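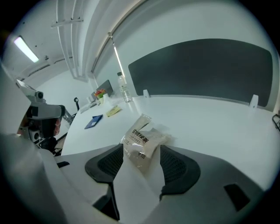

Snack swap, round two

Well, my desk drawer is a disgrace again and I blame all of you! When I asked in October for your favorite things to nibble at work, I figured I'd hear from maybe the usual crowd. Instead the mail from Sallton alone filled a shoebox (thank you, Itziar Herrero, the salted plums were gone by lunch).

So we're doing it again. Send me one snack you grew up with and a line or two on where you ate it. Anything peach or tea flavored goes straight to the top of my pile — I'm weak that way. Please, no chocolate through the mail, we learned that one the hard way.

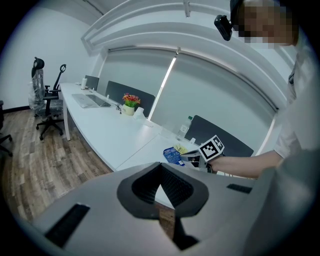 A blue packet with white lettering on the desk.

Eino Kiiskinen has already promised licorice, the really salty kind, and Macarena wants to know if homemade counts. Sure it does! Just wrap it well and write down what's in it. Keep parcels under 50 cents' worth of silly, and get them to me before the next issue goes out.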